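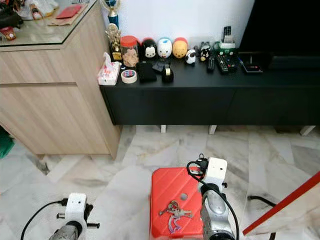

Two robot arms in a living room. A bunch of keys is on the red plastic in front of the console.

How a robot learns from examples

A robot does not know what keys are. It has to be given examples. In this kind of work, one example is a recording of a single short job, such as picking up keys, from start to finish.

Each recording has two parts. The first is video from a camera. The second is a list of numbers giving the position of every joint in the arms. The numbers are saved 30 times a second, so an example lasting 8 seconds holds 240 sets of them.

Where do the movements come from? At Neswood, a person steers the arms by hand controls. Kamonchanok Kongkaew steers, and Saeed Talebi checks each recording afterwards. If the camera view is blocked or part of the job is missing, the recording is marked and left out.
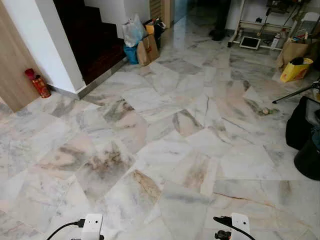 The two white gripper housings face a marble floor. Bags stand near the foot of the stairs.

Real homes are used as well as laboratories. Floors can be shiny, and shiny floors reflect light. Shelves, bags and furniture are in different places in every home. A computer program that has only seen one tidy table may fail when it meets something new.

Small objects are hard for another reason. Keys are thin and lie at many angles, and the fingers of a gripper must close in the right place.

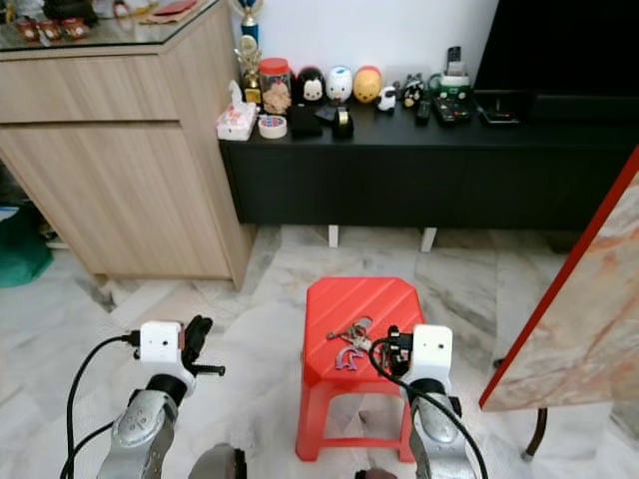 One example teaches very little. The Neswood set for keys has 492 recordings. The program looks for patterns that link what the camera saw to how the arms moved next. This step is called training.

After training, the program is tested without a person steering. The keys are put in a new position and the result is written down. Failed tests are kept too, as they show which examples to record next.

Words to know
Gripper: the part of a robot arm that holds things.
Joint: a place where the arm bends or turns.
Training: finding patterns in many examples.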